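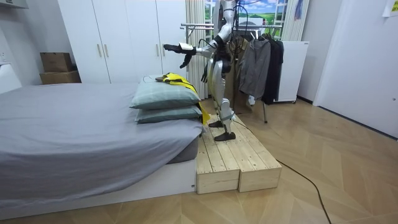 I gave up my big bedroom last January and moved into the smallest room in the house, and I have never slept better in my life! Friends thought I'd lost it. The old room was the kind you see in catalogs, with a window seat I piled laundry on and a closet I could walk into (and then lose things in for months). But a small bedroom really only asks you to care about the bed, a bed with pillows you can reach from pretty much anywhere you happen to be standing, and once I got that through my head the rest was easy.

Well, easy-ish. I live in Drumlow, where the houses are old and drafty and the upstairs rooms were clearly meant for people who owned one coat. My first mistake was the mattress. I went to Avelero, the big store out by the highway, lay down on 18 of them in one afternoon with my shoes hanging off the end, and came home with the softest one they had. It cost me $1,477 with delivery and I woke up every morning feeling like a folded napkin. They swapped it for a firm one, bless them, and I'd tell anybody to ask about returns before they even take their jacket off.

Then came the pillows. I used to sleep with a mountain of them, and I was so attached to that mountain. Now I have two, a flat one for my head and a fat one to hug, and my neck has quit complaining. The sheets are plain cotton from Matos, a little shop that smells like ironing, and they get nicer every time I wash them.

The one thing I still fight with is light. There's a streetlamp right outside and my cheap curtains let in a big orange stripe at 2 in the morning, straight across my face. I've tried a sleep mask (it ends up around my neck) and I've tried turning the other way. My sister swears by the Tarkura blinds she put up in her kids' room, so those are next, as soon as I can find my drill. It's probably still in the old closet.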